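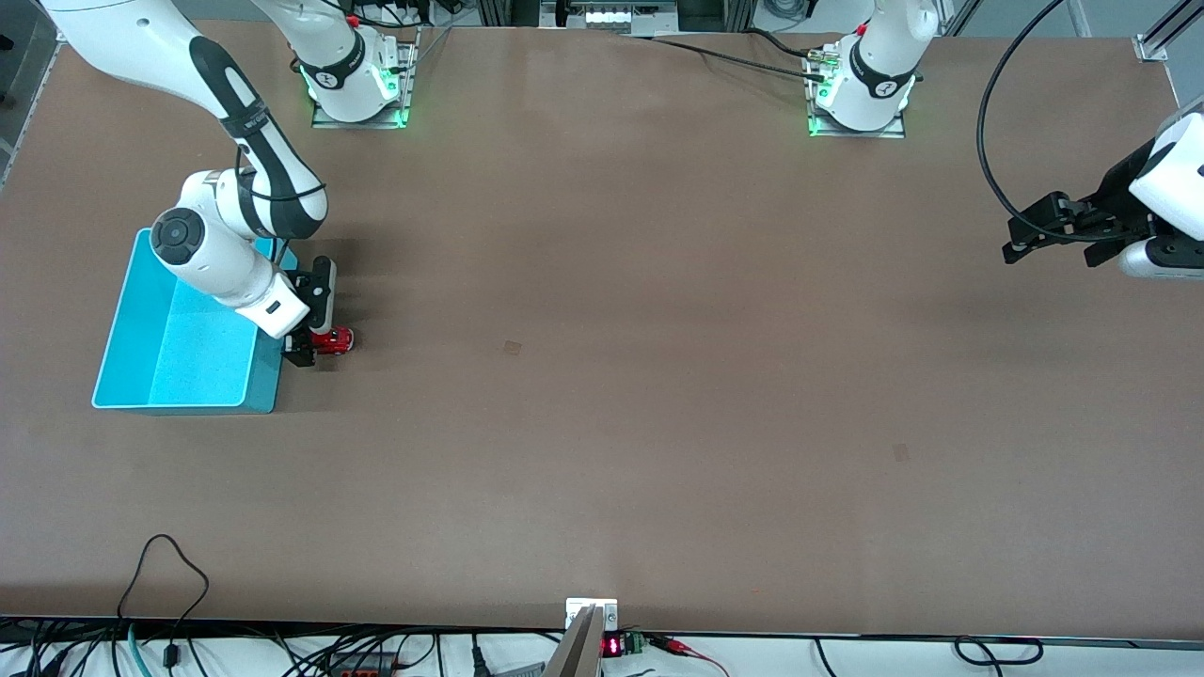
小件收纳:把桌面散件归入敞口盒

适用范围:玩具、配件、文具等单手可拿的小件。大件和易碎品另行存放。

准备
敞口塑料盒若干,长方形,盒壁略向外斜为宜,便于叠放。颜色选与桌面反差大的,例如棕色台面配蓝绿色盒。另备干布一块、标签纸、油性笔。

步骤
1. 清空台面,用干布擦一遍。哑光台面不要用含蜡清洁剂,会留下条状痕迹。
2. 盒子放在惯用手对侧,距台面边缘10厘米。盒口朝上,不加盖。
3. 散件按用途分堆,每堆不超过8件。暂时无法归类的单独放一堆,最后处理。
4. 逐件拿取。圆柱形小件夹住中段,移到盒口内侧再放低,接近盒底时松手。从高处丢下容易弹出,表面光亮的漆件也容易磕伤。
5. 重的先放,轻的后放。装到距盒沿4厘米为止。
6. 标签贴在短边外侧,写品类和月份,如“小车 7月”。

容量
Kubo中号盒底部平放一层即可,叠放两层以上时,下层取用不便。Isteck的浅盒只适合放扁平件,圆柱件会滚到一侧,需加隔条。隔条用硬纸板裁切,高度比盒壁低1厘米。

常见问题
盒子在台面上滑动:盒底四角贴防滑垫。
小件卡在盒角:换圆角盒,或在角部垫一小块泡棉。
颜色相近的零件难以分辨:按颜色错开装盒,红色件放蓝绿盒,蓝色件放白盒。

维护
每月倒空一次,擦净盒底。标签字迹模糊时重写,不要在旧标签上叠贴。

整理:Nadja Holzer
校对:Tài Hầu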